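We use cookies to keep the site running and to remember your settings. Accept | Manage preferences

Let the Third Clarinets Play the Concert

By Marloes Goossens

Every June, school band directors in our district sit down to set the fall seating. For most of the past 20 years I was one of them. I now think we get it wrong, and I think I got it wrong for a long time.

The usual method is a playing test. Each student goes into a practice room, plays two scales and a short piece, and comes out with a number. The numbers become chairs, and the chairs become parts. The strongest players get the melody. The weakest get whole notes and long rests, and they keep getting them until they quit.

At Fedoruk Middle School, where I taught last, we had 148 students in the program. I kept the seating charts in a binder. When I went back through them I found that a child who started on a third part in sixth grade was nearly always on a third part in eighth grade, if he or she was still there at all.

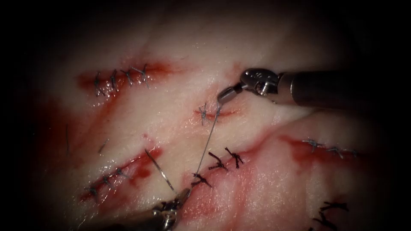 Parents noticed this before I did. One father asked me why his daughter practiced the same four measures every night. I told him those were her measures. I wasn't proud of that answer when I thought about it later.

My proposal is simple. Rotate the parts. A student plays first clarinet on one piece, third on the next, and second on the one after that. Keep the playing test if you want it, but use it to decide what a student needs to work on.

The objection I hear most is that the concert will sound worse. It will, a little, in October. The year I tried it, our fall concert had a rough opening march and a missed entrance in the trumpets. By spring the band was steadier than any I'd had, mostly because so many more of them had learned to count. 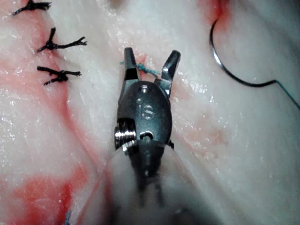 Wrist of a surgical instrument marked 15, over pale tissue.

The second objection is that strong players need a reward. I have some sympathy for this. A student who practices an hour a day should get hard music. Solos and small ensembles can give it to her, and so can the Salletance festival, which takes chamber groups from any school that signs up. She doesn't need to own the melody in every piece to get better.

Directors also say there isn't time to teach three parts to everyone. You don't teach three parts to everyone. You hand out different folders for each piece and rehearse the way you always have.
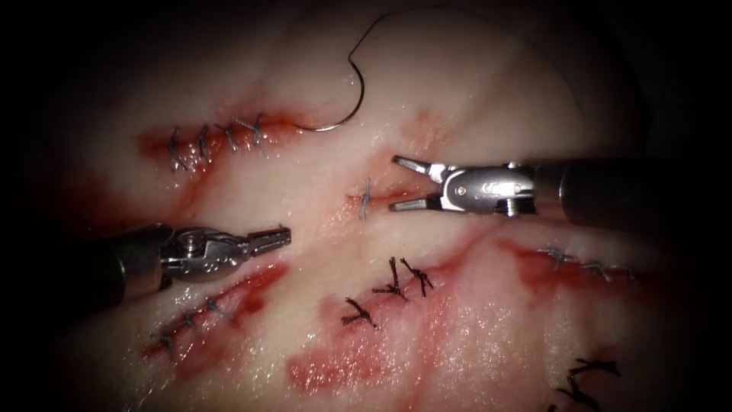

Two robotic instruments reach in from opposite sides toward sutured tissue.

I'd start with the sixth grade and leave the older bands alone for a year. Eighth graders who have worked for a chair will feel cheated if it disappears over the summer, and they'd have a point.

Related
Should Marching Band Count as Gym?
Cluven Hall Reopens for School Concerts
What We Spend on Used Tubas
Vidura Youth Orchestra Adds a Beginner Group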